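[kesside-bihin 709] Re: 長靴の洗浄後の保管手順について

備品担当です。211番の投稿への返信です。引用が長くなるので、質問ごとに切って回答します。対象は貸出用のゴム長靴8足で、Grevariの圃場で使う胴長と安全長靴は含みません。胴長は吊り下げ保管なので、以下の手順をそのまま当てはめないでください。

> Kesside側の倉庫で長靴を預かることになりました。
> 前任からの引き継ぎ書には「洗って詰め物をして立てておく」と
> しか書かれておらず、細かいところが分かりません。以下の点に
> ついて、現在の運用を教えてください。
>
> (1) 洗浄はどこまで行うのか。胴の汚れが落ちきらないものがある。
> (2) 詰め物は何を使うのか。全部に入れるのか。
> (3) 筒の口が変形したものはどう扱うか。
> (4) 並べ方に決まりはあるか。色で分けるのか、サイズで分けるのか。
> (5) Malteckの保護剤が棚に残っているが、使ってよいのか。
> (6) 廃棄の判断基準。

(1) 洗浄の範囲

必須なのは靴底の溝、土踏まずの段差、胴と底の境目の三か所です。土が残ると次の圃場へ持ち込むことになるため、ここは目視で土粒が見えなくなるまでブラシをかけてください。ブラシは靴底用の硬い方と胴用の柔らかい方を分けています。硬い方で胴をこすると細かい擦り傷が入り、そこに汚れが入り込んで以後落ちにくくなります。

胴の汚れは、水と薄めた中性洗剤で一度洗って残る分は残したままで構いません。灰色のくすみや粉をふいたような見た目は、泥の微粒子が表面に入ったものと、ゴムの配合成分が表面に出てきたもの(いわゆるブルーム)の二通りがあります。指でこすって粉が付き、水拭きで一度消えてまた出てくるようなら後者を疑ってください。どちらも使用に支障はありません。溶剤、シンナー、アルコールの原液は使用禁止です。過去に筒の内側の縁がべたつくようになったものがあり、復旧できませんでした。

洗剤分は必ず流してください。内側を洗った場合は逆さにして水を切り、そのあと立てます。逆さの時間は水滴が落ちなくなるまでで、一晩置く必要はありません。筒の口に自重がかかったままになると、(3)の変形の原因になります。

(2) 詰め物

紙を使います。印刷の濃い新聞紙は、淡い色の半透明の胴に色が移ることがあるため不可です。無地の更紙か、荷物の緩衝材として入ってくる薄い紙を再利用してください。片足につき6枚を目安に、1枚ずつ軽く丸めて、つま先側から順に入れます。まとめて大きな玉にすると甲のところで止まり、つま先に届きません。

全部に入れる必要はありません。内側が湿っているものは吸湿のため、胴が柔らかく自立しにくいものは支えのために入れます。吸湿用の紙は翌日に一度抜いて交換してください。抜かずに放置するのがいちばん悪い状態で、紙が水分を抱えたまま内張りに密着します。支え用の紙は交換不要ですが、貸出の前には必ず抜いてください。つま先に1枚残ったまま渡り、サイズが合わないと返却された例があります。左右の両方を手で確認することにしています。

紙の量は筒の口いっぱいまでは要りません。足首の少し上までで形は保てます。口まで詰めると空気が通らなくなります。

(3) 筒の口の変形

折れ、しわ、外への反りの三種類に分けて扱っています。 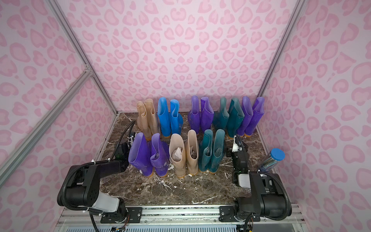
ゴム長靴8足、後列5足・前列3足。後列左から2番目の青は筒の口が外に反っている。前列のベージュに紙の詰め物。

折れは、口が内側または横に倒れて折り目がついたものです。後列3番目の紫の片方が近い例です。浅いものは紙を足首より上まで一時的に入れ、室温で数日置けば戻ることが多く、戻らなくても履くのに問題はありません。ただし同じ位置で繰り返し折れると亀裂になるので、折り目の外側を爪で軽くなぞり、段差や白化がないかを見てください。

しわは、後列左端のベージュのように胴の上の方に入る軽いものなら記録不要です。足首のしわは屈曲で必ず入ります。問題になるのは、しわの谷に沿って線状の割れがある場合だけです。

外への反りは、青のように口が開いて巻いたものです。片方だけ出ることもあります。無理に内側へ巻き戻すと反対向きの癖がつくので、温めて直すのはやめてください。ドライヤーを当てた例がありましたが、直らないうえに縁の艶が変わりました。反ったままでも貸出可とします。雨が入りやすくなるため、貸出票の備考に「口反りあり」と書いてください。

(4) 並べ方

色分けはしていません。サイズ順でもありません。決めているのは次のことだけです。

左右を必ず隣り合わせにし、口を上にして立てる。奥の列は壁に沿わせ、手前の列は列の間を手が入る程度に空ける。手前の列は左に寄せても中央に寄せてもよいが、奥の靴を取り出すときに手前を動かさずに済む位置に置く。同じ色が複数ある場合は、隣に並べるより離す。

最後の項目は、同色でサイズ違いの取り違え対策です。紫は同じ色が複数あるので、隣同士に置くと左右が入れ替わったまま貸し出すことになりかねません。内側の札を見れば分かるのですが、札は薄くなって読めないものがあります。札の書き直しは油性ペンで筒の内側の上端に行い、乾いてから紙を入れてください。乾く前に入れると紙に写って消えます。

靴同士の接触は、短時間なら気にしなくて結構です。長期の場合、濃色と淡色が密着すると淡色側に色が移ることがあります。濃い青緑や紫の隣にベージュを置くなら、触れない間隔を取るか、間に紙を1枚挟んでください。移った色は洗っても落ちません。

段ボール箱に横倒しで重ねるのは不可です。以前Alexiouの倉庫から移したときに箱詰めで運び、そのまま一季節置いた結果、下段のものに折れが集中しました。輸送中だけなら横倒しで構いませんが、到着したその日のうちに立ててください。

(5) Malteckの保護剤

使わないでください。表示を確認したところ用途が異なり、屋外用の樹脂部品向けです。靴底に付いたときの滑りについて記載がなく、こちらでも試していません。艶出しは安全にも寿命にも必要がないため、代替品も用意しません。棚の残りはこちらで引き取ります。開封済みかどうかだけ返信に書いてください。

直射日光の当たる窓際、暖房の吹き出し口の前、オゾンが出る機器(古い複合機、モーター類)の近くを避ければ、塗布剤なしで足ります。温度の下限は特に定めていませんが、凍るような場所では硬くなるため、取り出してすぐに胴を折り返さないでください。

(6) 廃棄の基準

下記のいずれかに該当したら貸出から外し、台帳に「外し」と記入して別の棚へ移してください。

・胴または甲の貫通した割れ(水を入れて漏れを見る)
・底と胴の境目の剥がれ。長さは問わない
・踵の溝が消え、指でなぞって段差を感じない
・内張りの剥がれで足が引っかかる
・縁や内側のべたつき

漏れの確認は、水を足首の高さまで入れて紙の上に置き、一定時間後に紙の濡れを見ます。外側が濡れていると判定できないので、先に拭いてください。片足だけが該当した場合も左右そろえて外します。残った片足を別の組と合わせる運用は、サイズ表記が同じでも高さが合わないことがあったため廃止しました。

擦れ、くすみ、底の縁の変色は外す理由になりません。見た目だけで外す提案が過去にありましたが、採用していません。

> 台帳の書式も古いままのようですが、こちらで直してよいでしょうか。

列の追加は自由にどうぞ。既存の列の順番だけは変えないでください。集計の式が列の位置を見ています。追加するなら「詰め物の有無」と「最終交換」の二列が実用的です。色の欄は現在自由記入で、同じ靴が「紫」「青紫」「バイオレット」と書き分けられています。今後は「紫」に統一してください。「青」と「青緑」は別扱いのまま残します。

> 梅雨前に一度、全部を洗い直した方がよいですか。

5月中に土の残りがないことを確認できていれば、全数の洗い直しは不要です。6月に入ったら、紙の湿りと内側の臭いだけ見てください。臭いがあるものは中敷きを抜き、靴と別々に乾かします。中敷きを入れたまま紙を詰めても、裏面の水分は抜けません。

未決の事項が一つあります。中敷きの抜けない型が混じっていて、これだけ乾きが遅く、紙の交換回数をいくつにするか決めていません。そちらで交換のたびに紙の状態を台帳の備考に書いてもらえれば、その記録をもとに決めます。

備品担当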